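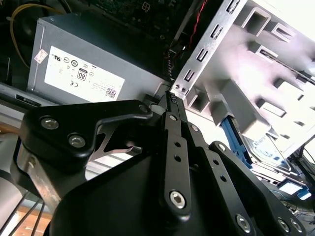 Page 6

Saturday, Skovcombe. At the workshop by 2. Nearly all of it went on the arm and the old desktop. I want it to handle the small plugs inside the case, which is a mean job even by hand, with the drive cage right beside you and the power supply crowding the other side.

The fingertips closed on the little black connector at the edge of the cage. I held it there and wrote down the joint positions. Grip force is set at 200 in the Eltden software, whatever unit that is meant to be. The manual doesn't say. Must check the forum.

Swapped the bench supply for the Bosto one while the kettle was on. It hums less. Had to move the power board to the other side of the bench to reach.

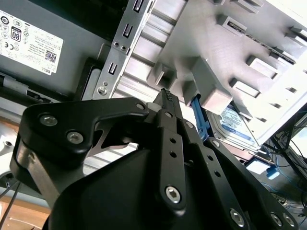 After that I worked on the approach to the blue tab by the hard drive. The angle matters more than I'd thought. Come in too flat and the knuckle of the left finger gets near the metal bracket before the tip is anywhere useful. I've saved the pose as Farina 6 and will try it slower next time.

Still to do: tidy the cables on the left, order hex screws in the right length, label the spare drives. Paid my bench fee for April. Locked up and got the late bus home. Leftover soup for tea.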